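Womham household pick set: gallery

Posted May 17, 2021

The Womham set was gathered with the hand-held version of our two-finger gripper, carried from item to item by an operator. The camera sits on the tool behind the fingers, so the learning system receives the same view in training that it will have on the arm. The set holds 454 grasp attempts in 172 short runs. Two views from one session follow. 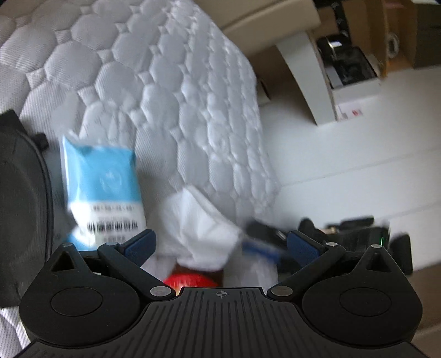
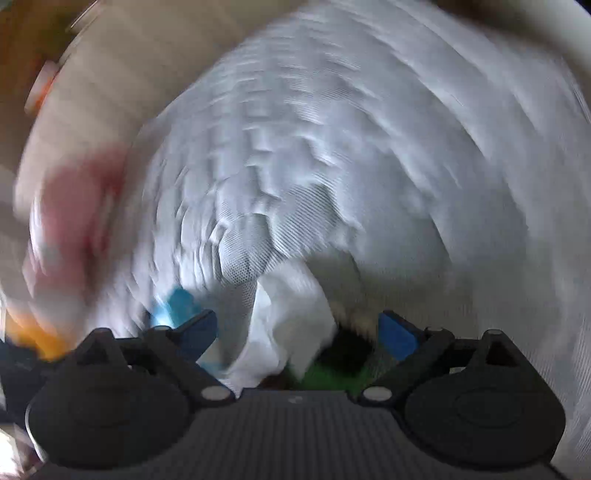

Blue grip pads and ribbed palm plate, with white crumpled material ahead of the fingers in both views.

Notes on the views

First view: mixed items on and beside a quilted white surface. The soft blue and white package carries a barcode, which is too blurred to read at this resolution. We do not use printed codes as labels, so this has no effect on the set. The glossy red item low in the middle is partly hidden by the tool housing and would be marked 'occluded' under the current rules.

Second view: white cloth against white mesh. Colour gives very little separation here and the label has to follow the folds. The fabric is smeared towards the edges by rotation, while the tool stays sharp because it moves with the camera. Blur of this kind is kept in the set - the arm will produce it as well.

Labelling

Each run is cut into stills and each still gets an outline for the target item, a pad gap value and a grasp state (open, closing, held, lost). Soft items are outlined at their visible edge only. Labellers do not guess at the hidden part. The full set comes to 1,958 labelled stills.

Stills in which the target cannot be told from its backing are marked 'unclear' and left out of the first training pass. They go back in for the second pass with a lower weight.

Files

Runs are stored in the Adotitz format, version 2, with the finger position written alongside each still. Older readers will open the stills but ignore the finger track. The set recorded at Dorville uses the same tool and the same labels, and the two can be merged without conversion. The Humphreys set used an earlier pad shape and should be kept separate.

A further gallery, covering rigid items only, is planned for July.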